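4. Setting up a parallel psalter view

Read section 3 first if you havent imported your texts yet. Plurkora won't open a parallel view with only one text loaded.

4.1 Before you start

You need:
Two or more texts with psalm numbering tagged (Hebrew, Greek, Latin, any English version)
The numbering table, file psalm-map, in your Stiltavby folder
Administrator rights if it's a shared parish or library machine

Caution: back up your notes. Changing the numbering table moves any note attached by verse. Notes attached by word stay put.

4.2 Pick the base text

1. Open Texts > Parallel > New.
2. Choose the base text. Everything else lines up to this one.
3. Set Numbering to Hebrew or Greek. Most English Bibles use Hebrew. Older Latin and most Greek editions use Greek.
4. Click Lock base. Can't be changed later without rebuilding the view.

Note: Psalms 9 and 10 in Hebrew numbering are one psalm in Greek. Same for 114 and 115. Then 116 splits in two, and so does 147. The table handles all of this. Don't renumber by hand.

4.3 Add the other columns

5. Click Add column, choose a text.
6. Set that column's numbering separately. It does NOT pick up the base setting.
7. Repeat for each text. Four columns is the limit on a small screen, six on a wide one.
8. Press Align. Wait for the bar to finish – on an old laptop the full psalter takes a while.

If a column stays blank, the text has no psalm tags. Go back to section 3 and re-import with Tag chapters turned on.

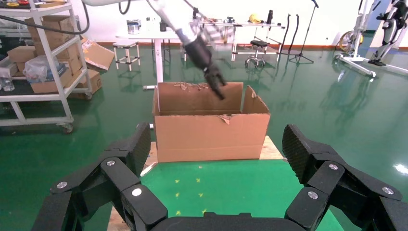

4.4 Superscriptions

Headings like "A psalm of David" cause most of the support mail. Hebrew editions usually count a longer heading as verse 1. Most English ones don't count it at all. So you get columns one verse off, sometimes two (Psalm 51 is the usual one).

9. Open View > Superscriptions.
10. For each column pick Counted or Not counted.
11. Check Psalm 51 and Psalm 3. If both line up the rest normally will too.
12. Still off? Use Shift verse for that psalm only. Never shift the whole book.

Caution: Shift verse has no undo in this version. Write down what you changed.

4.5 Psalm 151

Found in the Greek, not in the Hebrew psalter. Hidden by default. To show it, tick Include 151 under View. Columns without it show a dash, that's normal.

4.6 Footnotes and variant readings

Footnotes come in with the text. Variant readings are a seperate file.

13. Go to Notes > Attach variants.
14. Select the file for that edition. Wrong edition gives error 502.
15. Choose Inline or Margin. Margin is easier to read with three or more columns.

Error 579 means the file is fine but the column isn't locked. Lock it, try again.

4.7 Printing

Landscape only for three columns and up. Limit is 40 psalms per print job. Hebrew and Greek fonts have to be embedded, so tick Embed fonts or accents will drop out. Smallest size we'd go with is 12 point for reading aloud.

Section last revised February 2019, Zübeyde Kurtuluş. Numbering table checked by Kevser Coşkun.

Next: 5. Searching across columns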